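December 28, 2023

I've been meaning to write about soup all week, and now that the house has gone quiet I finally have the chance. My friend Ntombi gave me her bean soup recipe back in August, scribbled on the back of an envelope, and I promptly lost it behind the bread bin — so it has taken me until the dull days after Christmas to try it properly. 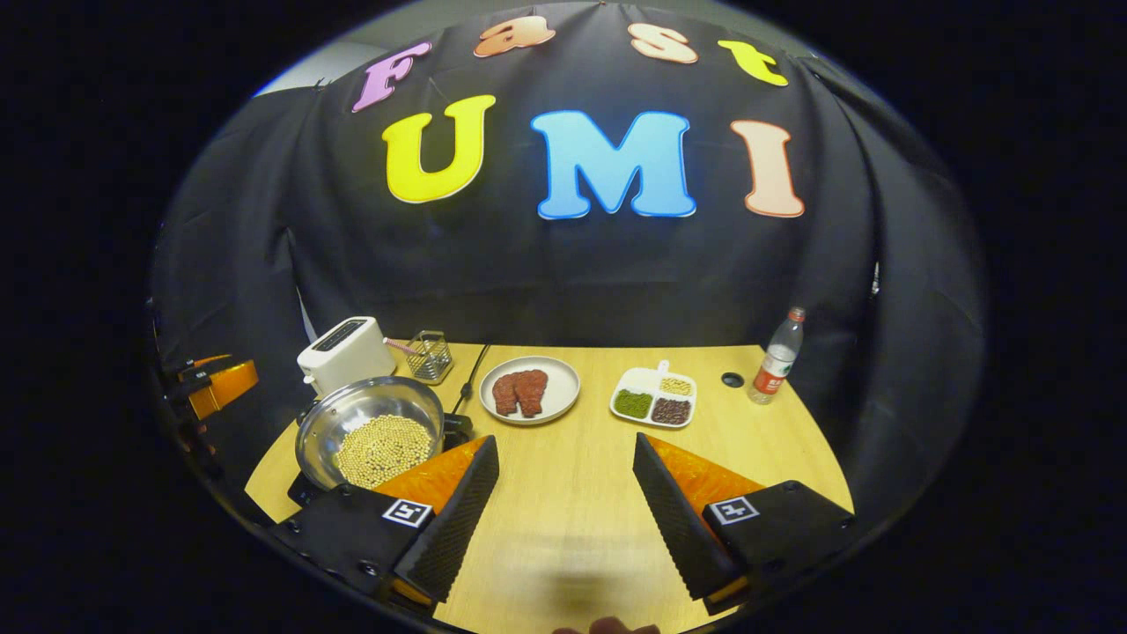 She soaks her beans overnight with a good pinch of salt, which my mother would have called madness. I used 300 grams, two onions and the end of a jar of paprika, and let it all tick over for three hours while I read on the sofa. Lovely! I'd go easier on the paprika next time, mind you, and I still owe Ntombi her big ladle back.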